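**Takstead finger inserts, ridged, sold in pairs**

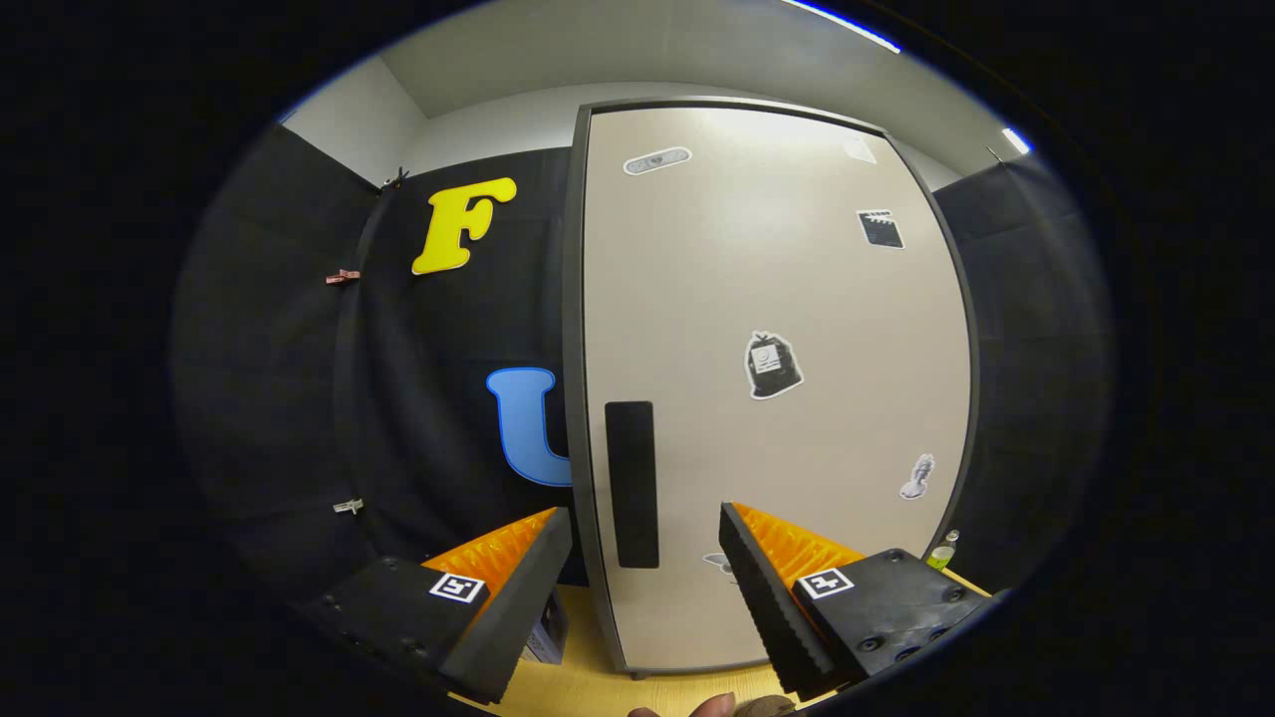

Trimine's flyer promises 1,606 door pulls per pair. Ours didn't get near that. Faizal Jugah had a ridge split on the left insert after 20 pulls on a tall cabinet handle, and the pad slid sideways with his thumb still in the closing gap. He got a pinch and a bruise. Trimine called it overtightening. Maybe, but the second pair split in the same place with the screws set to spec.

We still stock them, with these limits:

- Heavy doors: 8 pulls, then check every ridge
- Keep fingers below the pads while closing
- Replace both sides together
- Batch 7 is off sale until Trimine answers us

Returns go to Cinzia Serra. Send the broken piece too.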